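Okay, Flurville resettlement thread, because the council vote went through last night and I have been grinning since breakfast!

1/ The town will host 19 refugee families, 76 people in all. First arrivals are due in May. For a place our size that is a big yes, and I'm so proud of everyone who sat through a four-hour meeting on folding chairs to hear it.

2/ The vote was 6 to 3. Gaëtan Bouvier voted against the first draft in winter and for this one. What changed was the housing plan -- families go into regular apartments on Masson Street, near the bus, and the old barracks idea is gone for good.

3/ The petition in favor got 894 signatures. The one against got 222. Both were read into the record, which I think was right.

4/ Chantelle Lekota spoke for the legal aid desk. Her main point: people need their papers sorted within weeks of arriving, or they can't work, rent or open a bank account. The desk will be open two afternoons a week in the Rella building, second floor, elevator on the left as you come in.

5/ School places! Inès Chauvin confirmed every child gets one before summer, plus a language class in the mornings. The little ones start in the play group at the same address.

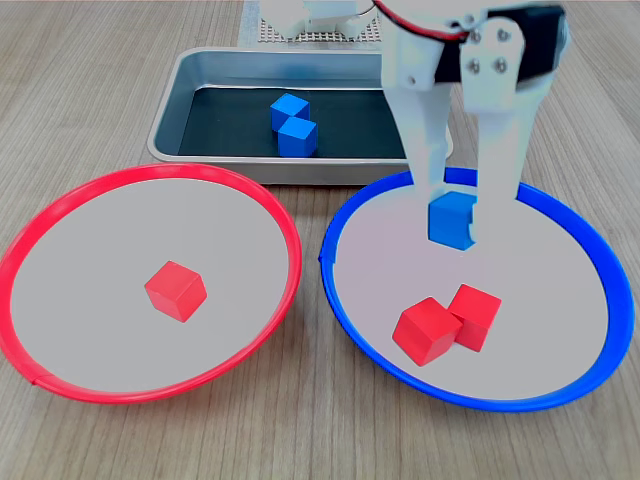

6/ Still missing: interpreters. If you speak Dari, Pashto or Tigrinya (even rusty!) write to Noémie Maillard at the town hall. It's paid by the hour and she answers fast.

7/ A few of you asked about money. The state covers rent for the first year, and the town pays for the legal desk and the classes. The full budget is on the notice board and should be online by Monday.

8/ Next public meeting is in May, date to come. Bring questions, bring your neighbors -- yes, the grumpy ones too. I'll post the minutes once I have them.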